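Rollus Bench Notes – README

Hi! I'm Despina, and this is the readme for Bench Notes, my little collection of pages about work surfaces: what they're made of, how they age, and what people keep next to them. If you came for the download, it's the folder called pages. There are 83 of them right now, numbered in the order I finished them, so the numbering tells you nothing about the subject (sorry!).

What's in a page

Each one has a picture and a bit of text from me, sometimes with a comment from Ashwin Varma, who knows a lot more about wood finishes than I do. Pages come in two versions, a short one and a long one. The long ones ramble.

How I write them up

I go by color and board pattern first, then by what's near the table. I don't guess at the species of wood unless the owner told me. Régis Langlois keeps after me to add a finish column, and I probably will once I've worked out what to call the in-between ones.

One page, so you know what you're getting: 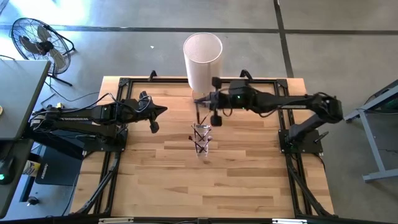
Page 25

Butcher block, pale blond strips mixed with slightly warmer tan ones, all running the long way across in this view. I love this mix – it hides crumbs and pencil marks like nothing else, and my own kitchen counter is close to it. Black framing on all four edges, and a tall white bin just past the far side. Filed under "light wood, dark edge".

Known problems

Pages 2 and 25 share a tag that should be two tags. The search file still spells Rultbridge three different ways. Noémie Ferrand is fixing both in July, so please send her any other typos you spot.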